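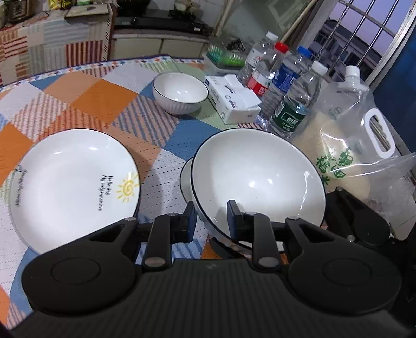
A hand-held gripper takes a white bowl by the rim at a table.

New good practice guide for hand-held grippers in home kitchens is out now

Drandness, October 10, 2020 — Plarnari and Bramulari have today published a shared guide to recording household tasks with hand-held grippers. It is free to read and free to use, and we are delighted to see it go out!

The guide covers the jobs most homes do every day: clearing a table, stacking dishes, putting the shopping away. Robots learn a great deal from recordings of people doing this sort of work with a gripper in the hand, but until now every team has kept its own house rules. One team asks for a fresh grip after every slip, another throws the whole recording out, and when the two sets are joined up the differences cause no end of trouble.

Work on the text began in April. The two firms compared notes on 2,341 recordings and wrote up 43 rules, each short enough to read on a phone between tasks.

"I wanted something a new starter could pick up over a cup of tea," said Harish Kaimal, who edited the guide for Plarnari. "People care about doing this well. They just needed to be told the same thing by everyone."

Much of the first part deals with crockery. Bowls and plates should be taken by the rim, one finger inside and one outside, and the operator should wait until both pads are touching before lifting. Glazed surfaces get a section to themselves, as do dishes that rest on one another. Pads must be wiped before each session, and any chipped dish goes back in the cupboard.

The second part is about the room. Tables should be left as the household keeps them, with bottles, tissues and food packets in their usual places — a bare table teaches a robot very little about a real one. Letters, medicines and family photographs are to be put away first, and anyone living in the home may stop a session at any point without giving a reason.

"That last rule took us the longest and I'm proudest of it," said Geeta Pandey, head of field practice at Bramulari. "We are guests in these kitchens. It's wonderful to have that written down in plain words at last."

The guide also sets limits on working time. Operators should rest their hands after 3 tasks in a row, and no session should run past 2 hours.

Bjarnason, which makes training materials for operators, will use the rules in its next course. Comments from other teams are very welcome and will be read by both editors before the next edition. Copies can be requested from the Plarnari press desk or picked up at the Bramulari office in Drandness.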